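5.3 Failure analysis: the towel that was always hung

Of the 84 towel-hanging trials we ran on the Zavitden platform, the controller reported success in 74. On review of the logs, 14 of those successes involved a towel that had never left the table. The arm had lifted, traveled to the rack, opened its fingers and come home, all with great dignity and nothing in hand. We call these phantom grasps. Dwynwen Kneath, who labeled the trials, used a shorter term that the style guide does not allow.

The cause was dull. The grasp check compares the motor current in the fingers with a fixed threshold, and a hand pressed flat against a covered table draws nearly as much current as a hand holding cloth. When the fingers closed on a fold too thin to grip, they pushed against the table, passed the check, and the task planner (Ellis) moved on to the next step. Ellis has no means of doubting a passed check. We had considered this a strength of the design in an earlier draft.

A second fault made the first one worse. After a reported success, the safety monitor relaxed its force limit on the assumption that the hand was now clear of the table. In two phantom trials it was not, and the arm dragged the tablecloth toward the robot until an operator pressed the stop button. No one was hurt. The force limit now stays in place until the wrist height is confirmed by the joint encoders, a rule that was in our written safety plan from November and had somehow remained there.

Figure 4 gives the workspace for these trials, with the towel laid out in front of the rack and the other items left on the table as clutter. We expected the clutter to be the main source of trouble and devoted 38 trials to varying its position. It had no effect we could measure.

Figure 4. Workspace for the towel-hanging trials, seen from the head camera, with the left hand on the towel.
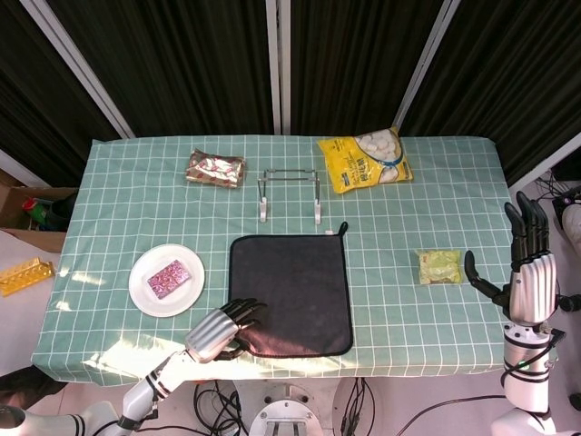

The revised check requires the current to stay above threshold after the wrist has risen, when there is no table left to push against.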